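Tadbridge Shared Workshop: two-arm bench build
Progress report for June, to Armindo Aguiar, Hakala small grants

Armindo, a good month! Both arms now move under one controller, and the second set of gripper fingers is on. We printed them in dark green with a longer taper, so the tips come nearly together and leave a thin gap down the middle. The old blunt ones couldn't get near a single strand of wire. Tomás redrew the fingers 2 times before he was happy, and I think he'd do it again if we let him.

We've spent $676 so far, mostly on motors and filament. The enclosure is up as well, with pale walls and metal trim where the panels meet, and the light inside is lovely and even.

Sorting is the part I'm most excited about — picking up loose wire and bits of tube and getting them into a tray. In our last block of 95 tries, 21 ended with the piece in the tray. That's low, I know, but in May we had none at all. Thin yellow wire is the hardest thing we own. It springs into loops, and the wrist camera loses the end as soon as the fingers close in.

Still open: Bernardo wants stiffer mounts at the base, and I owe you the parts list in your format. Next month we start on handing a piece from one arm to the other, with Florêncio writing the timing code.

Benedek Szilágyi 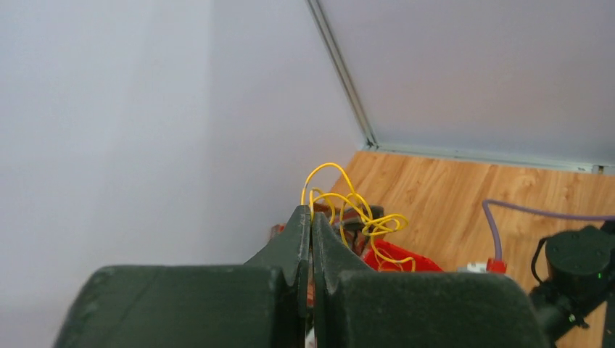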